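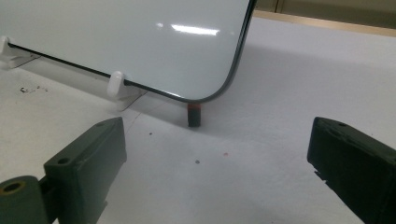 inkwell_tuk

I've been running the pub quiz at a place in Tukthorpe since the spring and I'd like some views on scoring. We get between 3 and 4 hours of people in and out on a quiz night, and the part that causes the most bother is the joker round. Each team picks one round before we start and their points in it count double. Last month a team that had been second from bottom all night played their joker on the final round, which was rivers, and won the whole thing. The team that had led from the first question were not happy and said so at the bar.

I inherited the joker from the person who ran it before me. I could drop it, but some of the regulars like it. What do other people do?

Format at the moment: six rounds of ten, one of them pictures, one music. Teams of up to six. Pound a head, winner takes half, the rest goes to the rollover.

marrowfat
Posts: 2,000

Drop it. I stopped using jokers years ago and the complaints lasted two weeks. If your rounds are named in advance then the joker just rewards whoever has a geography teacher. If they aren't named in advance it's a raffle.

Zepeda

Disagree with marrowfat. The joker is the only thing keeping the bottom half of the room interested after the interval. Without it the same table of retired people wins every time and the students stop coming. I've seen that happen at two pubs.

What you can do is make them play it before the halfway point. Then it shakes things up early and the last three rounds are straight.

marrowfat

The same table wins because they know more. It's a quiz.

Zepeda

And when they're the only table left you can give them their own pound back.

quietcorner

We do it differently at ours. Every team gets the joker on the same round, so everyone's score doubles together, and it's always round four. It still makes a gap you can close, but there's no picking. Might be a halfway house for you.

Also, do you show the running scores? I think half the bad feeling comes from people not knowing where they stand and then getting a surprise at the end.

inkwell_tuk

Thanks all. On the running scores, I read them out at the interval and at the end, and that's it. I've been thinking about a small dry-wipe board on the end table so people can look for themselves.
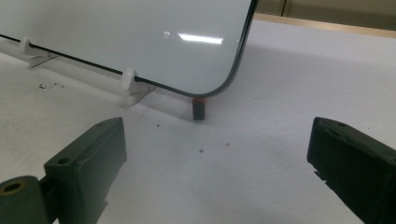
My worry is that it has to be readable from the back by the dartboard, and with the lights we've got I'm not sure about anything shiny. The other thing is that I'd be writing on it between every round while also marking, collecting papers and being asked what question seven was. I do this on my own. The landlord helps with the music round because the speaker is behind the bar, but otherwise he's serving.

I like quietcorner's idea of the fixed round. I hadn't thought of that.

Ulis

Wipe boards are fine up to a dozen teams. After that the writing gets too small. Use initials for the team names or you'll be there all night writing out puns. Thick pen, black or dark blue. Red looks good up close and vanishes from across a room.

If glare bothers you, try it in different spots before anyone arrives, with the lights set as they will be on the night. Tipping it forward a bit can help.

marrowfat

Or get them to swap papers and mark each other's. Then you've got time to do the board.

Ulis

Swapping papers is how you get arguments over whether "Holland" counts. I mark everything myself for that reason.

marrowfat

It should count.

Ulis

Depends on the question – if you've asked for the country then no.

Prakum

Going back to the original question. I play, I don't set, so take this from the other side. Our team got 46 out of 60 last time without a joker and we'd have come fourth with one. Nobody on our table minded. What we do mind is a music round where every song is from before we were born. If your younger teams are drifting off I'd look at that before the scoring.

quietcorner

Good point about the music. We split ours so there's at least one from each decade.

inkwell_tuk

Fair comment, mine does lean towards the eighties. I'll mix it up.

Plan for the next one: joker on round four for everybody, announced at the start, scores on a board at the interval and again before the last round. That's only two lots of writing so I should manage. I'll keep marking the papers myself for now.

Zepeda

Sounds all right. I'd still let them choose, but see how it goes. What are you doing about ties?

inkwell_tuk

Nearest the number, one question, written down and handed in. I've had one tie since I started and it went off without any trouble.

marrowfat

Same here. Keep a spare in your pocket in case they both write the same thing.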